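Step 4: Filling the shelves on your Ciston desk

Okay, the hard part is over! The hutch is up, the screws are snug, and you can finally put stuff on it. I've set up three of these now (mine, my sister's, and one for my friend Ching-wen Fu, who changed her mind about the layout 7 times), so this is the order that works for me.

1. Wipe down the compartments with a dry cloth. Sawdust from the box gets in the corners and it sticks to everything.

2. Leave the desktop clear for now – I know, it's tempting to dump it all there and sort later. Don't.

3. Start with the deepest compartment. It's the shadowy one, so I like something upright in there that you'll enjoy looking at, like a small framed picture. Stand it on the base panel and push it back a little so it won't tip when you reach past it.

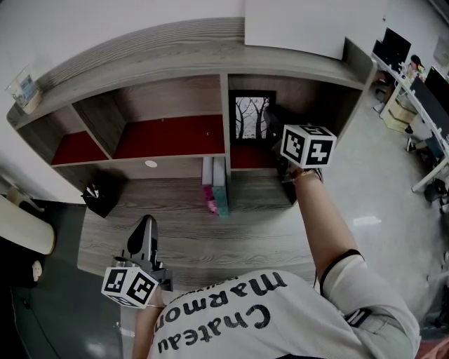 4. Next come the books. Stand them on the desk against the shelf unit, spines out, tallest at one end. Keep the stack short! Five is plenty, and any more will start sliding when you pull one out.

5. Put your pen holder on the side you don't write with. Lefties, go right. I had mine on the wrong side until July and kept knocking it over with my elbow.

6. The top shelf is last. Light things only, please: a glass jar, a card, a whiteboard leaned back against the wall.

Note: If a leaning board creeps forward, stick two rubber dots under the bottom edge. The Grarnesero ones hold fine, and they peel off clean.

Caution: Don't hang on to the top board while you stretch for something at the back. It's a shelf, not a handle – use a step stool.

Caution: Keep drinks out of the compartments. Spills run down into the seam by the divider and the panel will swell.

Live with it for 3 days before you add anything else. You'll want to move at least one thing, and then you can go on to Step 5, the cable clips.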